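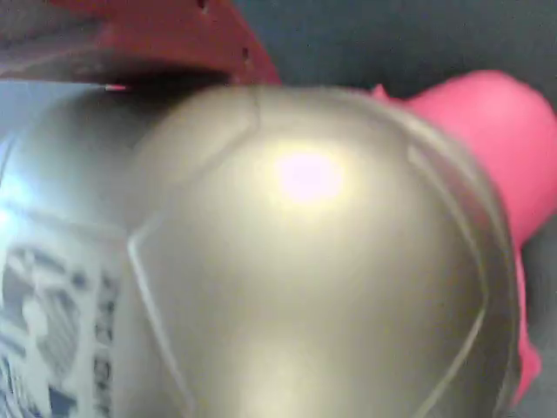 Champagne gold, curved panels and plenty of shine.

12 shares | 8 comments

Well, friends, the Flukesley Saturday league has come to the end of another season, and I promised in the last newsletter that I would write something longer about what goes on behind the games. By that I mean the schedule, the fields, the snack table and the great matter of the lost-and-found bin. I have a cup of tea beside me and the house is quiet, so get comfortable.

Let me begin with the fields, which is where most of your emails begin too. We played on two this year, the big one at Gasinard Park and the little sloping one behind the Jansen Street library. I know the sloping one has its critics. I have stood at the bottom of it myself in the rain, watching one ball after another roll down toward the bike racks, and I have had my own thoughts about it. But it is free, it has shade from the maples until the middle of the afternoon, and the under-sevens love it with their whole hearts. They think the slope is a feature! One of them told me on the last day that the field at Gasinard was "too boring and flat." So we will be keeping it for the little ones next year, and the older kids will all move over to the park, which I hope will please everybody over the age of ten.

The parking at Gasinard is another story. Please, please use the gravel lot by the tennis courts and leave the front spaces for grandparents and anyone hauling goals. The walk from the gravel lot is a pleasant one, and there is usually a dog or two to say hello to on the way.

We had 69 children on the rosters this season, our biggest group so far, and I want to say a few words about the families who were new to us. Starting a league where everyone else seems to know each other can be a lonely business. I remember my own first season here, standing by myself with a folding chair I couldn't get to unfold, wondering whether I was even at the right field. (I wasn't. I was at the softball tryouts.) So thank you to all of you who scooted your blankets over and passed the orange slices along. I noticed it, and I know they did too.

Now, money. I'll keep it short, though I never manage to. The spring bake sale and the car wash together brought in $3,161, and I had to add it up twice before I believed it. The car wash alone ran until past suppertime, and I don't think my sneakers will ever be the same. Most of that money goes to field permits and insurance, which are dull but necessary, and what's left goes toward new nets. The old nets have been patched with so much garden twine that they're more twine than net. Gritard Hardware has kindly offered us a discount on the clips and stakes, and if you happen to be in there for paint or birdseed, do tell them thank you from us.

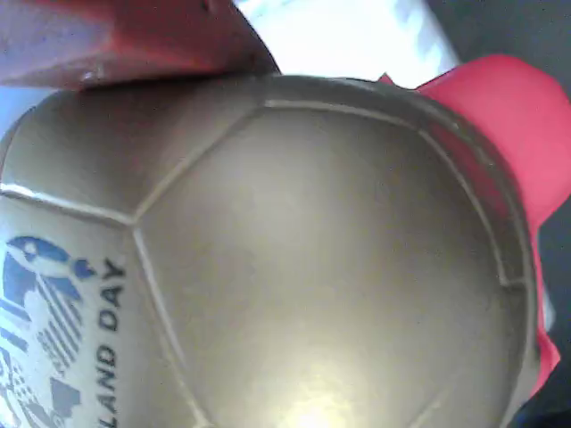

Equipment has been on my mind all month, mostly because it has been in my garage all month. If your child still has a practice vest, a set of cones or a pump that belongs to the league, please drop it on my porch or hand it over at the picnic. I don't need an explanation and I won't ask for one - I found a league whistle in my own silverware drawer last week. Outgrown shin guards and cleats are very welcome too, as long as the laces come with them. And for the children who have been asking me what a "real" soccer ball is supposed to look like, the old pentagon-and-hexagon pattern is still my favorite, even when the whole ball is gold. For everyday practice, though, any ball in the right size will do nicely, and you needn't spend much on one. Write your last name on it in permanent marker, and then write it again on the other side.

The lost-and-found bin, meanwhile, is full to the top. At last look it held a remarkable number of single gloves, a very good raincoat in a grown-up size, several water bottles and a casserole dish with the lid taped on. I haven't opened the casserole dish. Whoever you are, it's yours, and I would be so grateful if you came for it.

That brings me to the picnic. We'll gather at the Gasinard pavilion on Sunday at noon, rain or shine, and there is a roof if it comes to that. The league is bringing burgers, veggie burgers, buns and lemonade. Families with last names in the first half of the alphabet, could you bring a salad or a side? Second half, something sweet. If you forget which half you're in, bring chips. There will be a parents-against-kids game afterward, as there always is, and the parents will lose, as we always do. Last year I pulled something in my calf during the warm-up and spent the match in charge of the watermelon, and I'd gladly take that job again.

Fall sign-ups will open in August. The forms will be at the library desk and at the park office, and the fee is staying the same. If the fee is a stretch for your family, just check the little box near the bottom of the form and it will be taken care of quietly.

We also need two more people to help line the fields before the first fall game. It takes an hour, you get to push the chalk cart, and I always bring cinnamon rolls.

8 comments | Share this item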